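Blog > Robots > Grasp planning

Why I finally rewrote the pre-grasp code

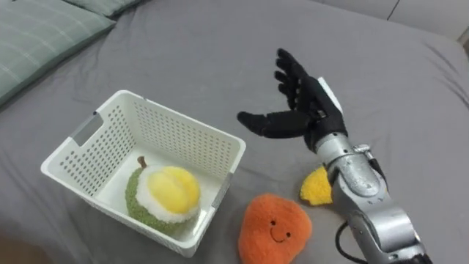
Durian in the basket, orange chap and the yellow one still to go.

I've been promising a post on the planner since July, and every time I sat down to write it I ended up fixing something instead, so bear with me if this one rambles a bit.

The old version (I called it Helmy) treated the hand as one big lump. It picked a spot above the toy, opened all the fingers as wide as they'd go and came straight down. Fine for a box on a hard table! On bedding it's a different story - the cloth rucks up, the depth readings go wobbly around every fold, and the planner would happily decide that a crease was the edge of a toy.

Tameo, the new one, plans the thumb separately from the fingers and checks the rim of the basket before it commits to a path. I also stopped trusting depth alone. The colour mask gets the first say, and depth only has to agree with it within 3 millimetres before we close the hand. Aisyah Yusof suggested that over a very long cup of tea, and I argued with her for most of it, and she was right.

Planning time is down to 37 milliseconds on my old desktop, which pleases me no end. Two things still bother me: fuzzy edges, and toys half hidden behind the forearm. I'll have a go at the second one on Monday.

Recent posts
Logging joint angles with Trirno
Moving my config files to Husero
Soft things are hard to pick up

Contact | Copyright, all rights reserved | Back to top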